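The House Rules for Small Robot Arms

Jun 18, 2026

Most of the safety standards people quote for robots were written with factories in mind. They cover fences, floor scanners and machines that weigh more than a car. A small arm clamped to a table in a shared workshop is a different case, and the people who run those workshops have mostly been writing their own rules.

Trollia is one of them. The workshop rents bench time to students, small firms and a few hobbyists, and until last July its only written rule about robot arms was to switch them off when you left. Then a member's arm swung into a monitor after someone else changed a speed setting between sessions. The monitor cost less than the argument that followed.

The rules that came out of it fit on a single sheet. There are 5 of them, taped inside the door of the tool cabinet.

The first says that whoever starts the arm owns it until it is powered down. Handing over in the middle of a run is not allowed, even for a coffee. The second covers speed. New programs run at a tenth of normal for the first 2 passes, and only then can the limit go up.

The third is about reach. Before power goes on, you move the arm by hand, or in the simulator if it can't be moved by hand, through the farthest points of the program. Anything inside that space which isn't part of the job comes off the table. Members grumble about this one more than the others, mainly when the job involves many loose items and they have to decide what counts.

Cables get a rule of their own. They need enough slack for the whole motion, and the slack has to be checked at both ends of the travel. Zurkis, a firm that rents two benches at Trollia, also logs each cable check in a shared notebook. The workshop thought about requiring that of all its members and dropped the idea.

The fifth rule deals with what the arm picks up. Light, soft or plastic items are the default. Toy food is popular for practice tasks, as it is cheap and comes in many shapes. Glass, blades and anything over 500 grams need a second person at the stop button.

The sheet doesn't replace a risk assessment, and Trollia still asks for one from any company using the benches for paid work. It is meant for the ordinary afternoon when one person wants to try one thing. 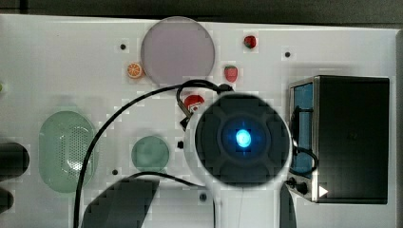
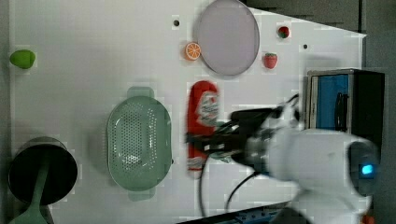 Aleksi Toivonen thinks the sheet is good but stops too early. He would add a sixth rule about software updates, with the slow passes repeated after every one, however small the change looks.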